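Demonstration Operators, Household Tasks (part-time, paid)
Warnden, Basoveo project

Warnden is looking for people to record everyday household tasks for the Basoveo project. The recordings are used to train a robot arm to work with ordinary appliances and kitchen items. You do not need a technical background. You do need steady hands and patience with repeated work.

We have 15 places in this round. Sessions take place at our McAlister Street office, and the round starts in May.

What the work is

You hold a gripper in each hand and carry out short tasks at a table or cabinet. Each gripper carries its own camera and printed markers, which let us work out where it was at every moment. A typical task has one goal, such as opening an appliance door or picking up a mug by the grippers alone. You do it, reset the objects, and do it again with things moved a little. The current task list has 66 entries, and most operators learn a new one in a few minutes.

We want natural movement at a moderate speed. Failed attempts are kept and labeled, so if you drop something, finish the take and say so into the recorder. Please don't restart it yourself.

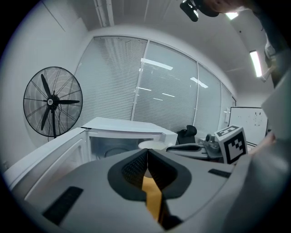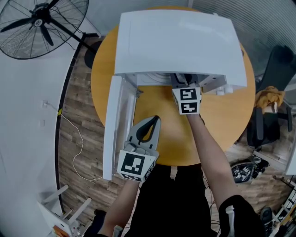
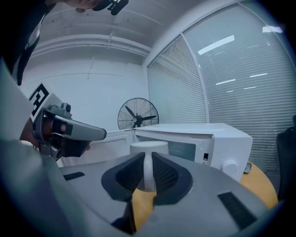

Do I have to be right-handed?

Left-handed operators are welcome. The grippers work the same way in either hand, and we would like more examples from people who lead with the left.

Hours and pay

A shift is 3 hours, mornings from 9:00 or afternoons from 1:30. Breaks are paid. You can take up to four shifts a week, and we ask for at least two so that you keep your pace between sessions. Pay is by the hour, never by the number of takes. The rate is in the information sheet, which we send before you commit to anything. Your first shift is training and is paid at the full rate.

You should

be 18 or older and allowed to work in the US
be able to stand or sit at a table for most of a shift
be comfortable using both hands at once, including reaching over a table
follow a written task card in English
wear plain clothes with no large logos – short or long sleeves are both fine

Experience with teleoperation, motion capture or video annotation is useful but does not move you up the list.

Privacy

The cameras face the work, but your arms, hands and clothing will be recorded, and at times part of your head or another operator may be too. Room audio is stored with the video. You will sign a consent form covering this before your first shift. Footage is stored under a number, without your name. If you leave the project you can ask us to remove your recordings up to the point where a data release is frozen.

How to apply

Send a short note with your name, the shifts you could work and which hand you write with. No resume is needed. Put reference 179 in the subject line and address it to Leonie Te Moana, who schedules the operators. We reply to everyone, usually within roughly a week. Suitable applicants are asked in for a short tryout with the grippers, which is also paid.

Related openings
Annotation Assistant, Basoveo (remote)
Gripper Maintenance Technician, part-time
Shift Lead, Data Recording
Call for Participants: Sestau voice instruction study

Contact: Operator Scheduling, Warnden | © Warnden. All rights reserved. | Back to top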